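ALTETCOMBE COLLEGE STUDENTS ENTER HOUSEHOLD ROBOTICS CHALLENGE

Team to compete in simulation round of the Plirkwood Cup in July

ALTETCOMBE - The Altetcombe College Robotics Club announced today that it has been accepted into the simulation round of the Plirkwood Cup, a student competition in which software-controlled robots carry out everyday tasks inside computer-generated homes. The club will enter under the team name Ostis.

Eleven students from the engineering and computer science programs make up the team. Their control software must guide a simulated robot through rooms it has not been given in advance, locate a named item and bring it to a set place. Each team is allowed five attempts per task, and judges score both accuracy and time. 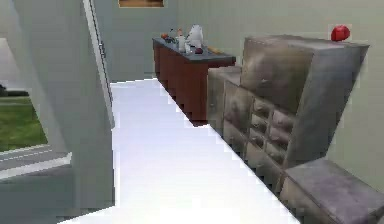 Small items left on counters and other raised surfaces remain the main focus of the club's spring work. The team has completed 467 practice runs to date, all on computers in the Nikolaidis Laboratory, where members meet twice a week at 5 p.m.

"Our students write the code, run it, read the logs and write it again," said Flynn Hollis, faculty advisor to the club. "Working in simulation lets first-year members take part from the start - they do not have to wait for their turn on a machine."

Teams that advance from the simulation round will be invited to a final with physical robots. Altetcombe College has entered the Cup 2 times before and reached the final once.

The club is open to all enrolled students, and no prior programming experience is required. An open practice for families and prospective students will be held before the competition. Details will be posted on the club's page.

Media contact: Office of Communications, Altetcombe College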